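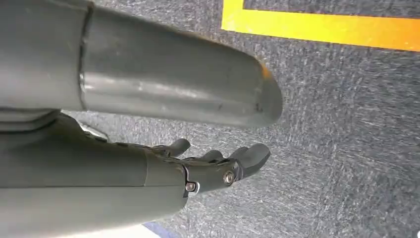
Do you have to sign up ahead of time for the Clastberg open day?

You can walk into the exhibit hall without signing up, but the hands-on demos need a slot, and you book those at the front desk when you get there.

dulcimer_dan
Posted March 19, 2024

Okay, the top of the thread has the sign-up answer, so let me get to the fun part. I went to the Clastberg open day with my sister-in-law Kiều Cao (she reads Chinese, I don't, so she got stuck translating display boards for me all afternoon, sorry Kiều). We had demo slot 62 and I figured we'd be waiting forever, but they moved people through pretty fast. I'd been to their September one and that was mostly videos and a guy with a microphone. This time you got to get close to the hardware while people were working with it, and I loved it!

What I hadn't thought about was how slow careful work with cards is. You see these machines dance and do flips online, and then you stand there while a hand goes after one card in a cardboard divider — and I was holding my breath like it was a penalty kick.

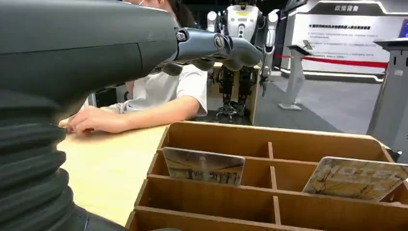
I asked the woman at the desk why cards, of all things, and she said they're thin, they lean, and they hide behind the dividers, so they make you work for every one. I watched two full rounds and would have stayed for a third if Kiều hadn't wanted lunch. Did anyone else go? I want to know if the afternoon group got the same demo.

tapeworm_tx

I went in the afternoon and I liked it less than you did. We got the card demo too, but our presenter kept stopping to talk about the company, and by the time he was done we had maybe one good try left to watch. Also I thought the fingers looked clumsy for that kind of job. Give me a suction cup any day. The packing line at Chisholm, where I work, would never put fingers on flat stuff.

dulcimer_dan

Sure, but a suction cup can't turn around and open a drawer. I don't think they're trying to beat your packing line.

tapeworm_tx

Then they should say what they ARE trying to beat. I asked and got a brochure.

grultent_fan

Hey, I got the brochure too lol. I'm with Dan on this one though. I drove 262 miles to see the Grultent booth at a trade show last year and they wouldn't let us within shouting distance of a running machine. Being able to stand there and watch it miss and try again is worth a lot to me. My kid asked the operator a million questions and he answered every one of them.

moss_and_solder

Does anybody know what they use for the finger pads? I'm building a gripper at home with Dulance 1611 rubber sheet and it picks up lint like crazy, after a day it won't hold a playing card.

grultent_fan

They didn't say in our group. Try wiping yours with alcohol between sessions, that fixed mine for the most part.

moss_and_solder

I do wipe it. Doesn't last.

dulcimer_dan

Kiều says the operator in our group told her they swap the pads out pretty often, but she didn't catch what they're made of. I'm going to the next one for sure — I'll ask, and I'll write it down this time. Tapeworm, go in the morning if you try it again, our presenter hardly talked at all.

tapeworm_tx

I might. Parking was decent, I'll give them that.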